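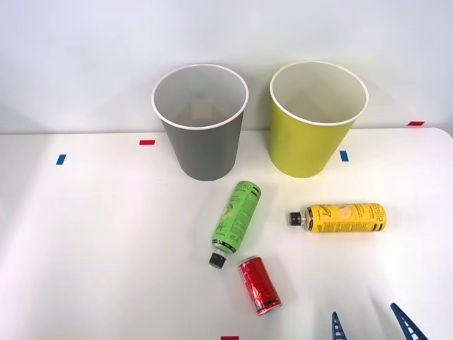 3.2 Task and setting

The sorting task was set as the second assignment of the robotics module at Mirkby, taken by 21 students working in small groups. Each group was given the same brief: drinks containers lie on their sides on a white table and have to be picked up by a robot arm and sorted. The groups could decide for themselves the order of picking, the approach angle and the speed at which the fingers closed. They could not change the fingers.

Coloured tape on the table gave the students fixed points to measure from when they laid out a trial. We asked them to write down each layout before the arm was moved. Halfdan Overgaard, who taught the practical sessions, checked the written layout against the table and sent a group back if the two did not agree. This cost time in the first sessions and very little after that.

Plastic bottles and aluminium cans were used together. The bottles have a neck and a screw cap, so a grasp placed too near the cap closes on a much narrower part than the body. Cans have no neck, but an empty one dents if the fingers close too far. Most groups began with one closing width for everything and gave it up within a session or two.

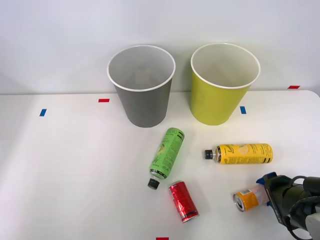 3.3 Recording of trials

A trial was one attempt at one container, from the first movement of the arm to the opening of the fingers. Over the term the groups logged 246 trials, of which 151 were marked as complete under the rules in Section 2. Trials stopped by a student were kept in the log and marked as stopped.

Two kinds of view were used. A fixed camera took in the table, and a small camera at the gripper gave a close view of the fingers and whatever was between them. Still images were saved with the Statard logging tool, which stored 3,925 of them by the end of December.

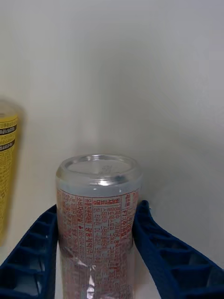 The close view was the one students relied on when they wrote up a failed grasp. From the table view it was often hard to say whether both fingers had touched the container at the same height. Kárason's marking sheet, which we adapted from the Jornville course, asks for this directly, and the first reports left the line blank more often than any other.

We also asked each group to save a close view with the fingers open. Comparing it with the closed view let them judge whether the container had been centred beforehand or had been pushed into place by one finger. Groups that made this comparison early tended to correct the arm's position first and the closing width second. We did not test whether the order mattered. 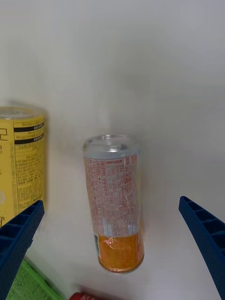

Figure 3. Close view with the fingers open on either side of an upright can. A yellow container stands to the left.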